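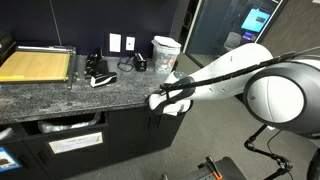 Papier schneiden, Teil zwei

Im Januar habe ich geschrieben, dass ich die Programmhefte für unseren Chor dieses Jahr selbst mache und nicht mehr drucken und binden lasse. Inzwischen sind sie fertig, und weil ein paar Leute nach dem Ablauf gefragt haben, schreibe ich ihn einmal auf. Es ist keine Kunst, aber man kann an mehreren Stellen Papier verschwenden, und ich habe keine davon ausgelassen.

Die Hefte haben das Format A5 und bestehen aus sieben gefalzten Bögen A4, dazu kommt ein Umschlag aus etwas festerem Karton. Gedruckt habe ich zu Hause, auf zwei Abende verteilt. Geschnitten und geheftet wird im Kopierraum der Zivdale, wo ich seit dem Herbst einen Schlüssel habe. Die Zivdale ist eine Werkstattgemeinschaft im ehemaligen Postgebäude, ich hatte sie schon einmal erwähnt. Der Kopierraum ist der kleinste Raum dort und hat eine lange Arbeitsfläche mit schwarzen Unterschränken. Man steht beim Arbeiten, und die Höhe passt für mich gut. Wer kleiner ist als ich, holt sich den Tritt aus dem Flur.

Der Hebelschneider steht links auf der Fläche. Er hat ein helles Holzbrett, oben ein Lineal zum Anlegen und rechts das lange Messer. Ich mag diese Art lieber als die Rollenschneider. Ein Rollenschneider ist sicherer und macht bei einem einzelnen Blatt den saubereren Schnitt, aber sobald man mehrere Blätter übereinanderlegt, fährt man dreimal hin und her und der Stapel verrutscht doch. Beim Hebel drückt man einmal durch.

Wichtig ist die linke Hand. Sie hält den Stapel flach und fest an der Anlage, die Finger bleiben weit weg vom Messer. Den Hebel zieht man langsam nach unten und dabei ein wenig zum Brett hin. Wenn man ihn nach außen drückt, quetscht er das Papier, und die Kante franst aus. Das steht auch auf einem Zettel an der Wand, den ich erst gelesen habe, als der erste Umschlag schon verdorben war.

Wie viel Papier man auf einmal schneidet, muss jeder ausprobieren. Ich bin bei fünf Blatt geblieben, beim Karton bei zwei. Mit acht Blatt geht es auch noch, nur wandert dann das unterste ein kleines Stück nach außen, und man sieht es später am fertigen Heft.

Gefalzt habe ich mit einem Falzbein. Zuerst jeden Bogen einzeln, dann ineinanderlegen, dann den ganzen Packen noch einmal nachziehen. Wenn man alle Bögen auf einmal falzt, wird der Rücken rund und das Heft steht offen. Beim Karton rille ich vorher mit einer leeren Kugelschreibermine am Lineal entlang. Das dauert ein paar Sekunden pro Umschlag und lohnt sich, sonst bricht die Farbe am Knick.

Dann das Heften. Für die Rückstichheftung braucht man entweder einen Hefter mit langem Arm oder Geduld. Ein gewöhnlicher Bürohefter reicht von der Seite her nicht bis in die Mitte des Bogens. Ich habe deshalb meinen Langarmhefter von zu Hause mitgenommen, einen Tririer, den ich vor Jahren gebraucht gekauft habe. Er hakt, wenn man ihn nicht ganz füllt, und schlägt bei dicken Heften manchmal nur ein Bein der Klammer um. Mit 828 Klammern im ganzen Durchgang, die verbogenen mitgerechnet, habe ich aber nichts Schlimmeres erlebt als einen blauen Daumennagel. Ich hefte immer von außen nach innen, der Umschlag liegt also oben, und setze zwei Klammern auf Höhe der beiden Bleistiftstriche, die ich mir auf einer Pappschablone markiert habe.

Den letzten Schnitt macht man erst nach dem Heften. Die inneren Bögen stehen vorne immer etwas über, je dicker das Heft, desto mehr. Bei mir waren es knapp zwei Millimeter. Also kommt jedes Heft noch einmal unter das Messer und wird vorne gerade geschnitten. Das ist der Schritt, der am meisten Kraft kostet — und der einzige, bei dem ich wirklich Ausschuss hatte. Wer Text bis nah an den Rand setzt, sollte das vorher einrechnen. Auf Seite elf ist bei uns jetzt die Seitenzahl sehr knapp.

Beim Papier bin ich nach einigem Hin und Her bei Sorkley 100 Gramm gelandet, leicht gelblich. Ngân Đỗ aus dem Alt fand das Reinweiß aus dem Probedruck unter den Lampen in der Kirche zu grell, und sie hatte recht. Klammern habe ich gleich eine Packung mit 3.000 Stück gekauft. Damit komme ich auch noch durch das Sommerkonzert.

Zum Aufräumen: Papierstaub und kleine Schnipsel bleiben auf einer dunklen Fläche nie unbemerkt. Ich wische erst trocken mit dem Handbesen, dann einmal feucht, und das Brett vom Schneider nur trocken, weil das Holz sonst aufquillt. Der Hebel wird unten eingerastet, bevor man geht. Die langen Streifen vom Beschnitt hebe ich auf, sie taugen als Lesezeichen oder zum Probieren von Tinte, der Rest geht ins Altpapier.

Für das nächste Heft will ich eine Fadenheftung versuchen, allerdings nur für die paar Exemplare, die ins Archiv kommen. Nadel und Ahle habe ich schon, gewachsten Faden noch nicht. Falls jemand eine Quelle für kleine Mengen weiß, gerne in die Kommentare. Die Pappschablone für die Klammern kann ich auch als Zeichnung hochladen, wenn Interesse besteht.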